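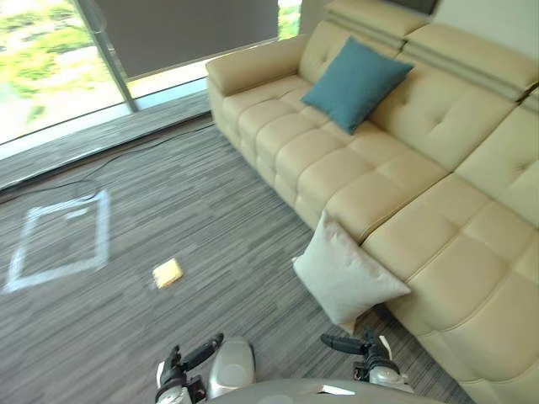

Most of what goes wrong with a household robot goes wrong in the wrists. At Ivinham, where a two-armed machine spends its working life tidying a room that exists to be tidied, the left wrist and the right wrist have separate pages in the service log, and the right one's page is longer. The room has a cream leather sofa with adjustable headrests, a teal cushion, a pale cushion, gray striped carpet and a square of white tape on the floor, which makes it the only lounge I have visited that could pass for a parking lot. The robot works there most of the day. The people who look after it get the hour before and the hour after.

That first hour is spent on the fingers. Each gripper is opened, wiped down and closed on a steel gauge block, and the number it reports is compared with the number stamped on the block. If the two disagree, the gripper is taken to be the liar. A finger pad is meant to last 2000 grasps. The set on the right arm when I visited had done 1449 and was being spoken of in the tone reserved for an elderly dog.

Then comes the carpet. Fluff gets into finger joints with a persistence that would be admirable in a salesman, and the manual from Nurholm, who built the arms, offers one sentence on the matter: keep the mechanism clean. The Ivinham log offers 26 entries – tweezers, a soft brush, compressed air, then an underlined note never to use compressed air again. The air had pushed the fluff further in.

Calibration is the part visitors are invited to watch, and the part they leave during. The arms move to a set of poses, the head camera looks at the fingertips, and the software works out how far its idea of the hand has drifted from the hand. Anything over 3 millimeters and the whole routine is run again. In May it was run again all morning, until someone found a wrist screw that had been tightened by a person who thought somebody else was going to tighten it.
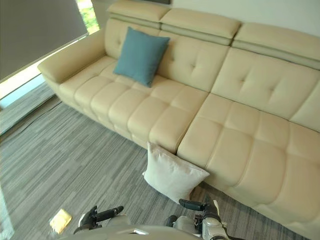

Pasichnyk, asked whether the wrists could be made to need less of this, was of the view that they could be sealed tomorrow, and that everyone would then complain about the weight. A sealed joint keeps the fluff out and keeps the tweezers out too, and Pasichnyk would sooner have a joint that gets dirty and opens with one screwdriver.

The screwdriver hangs on a string by the charger, the last one having gone to Dundstead in a coat pocket. The evening hour goes on torque checks, a look at the cables where they bend, and the log, which is kept on paper. The right wrist is due new pads at the next service. They have been ordered, and the left wrist is getting a set as well.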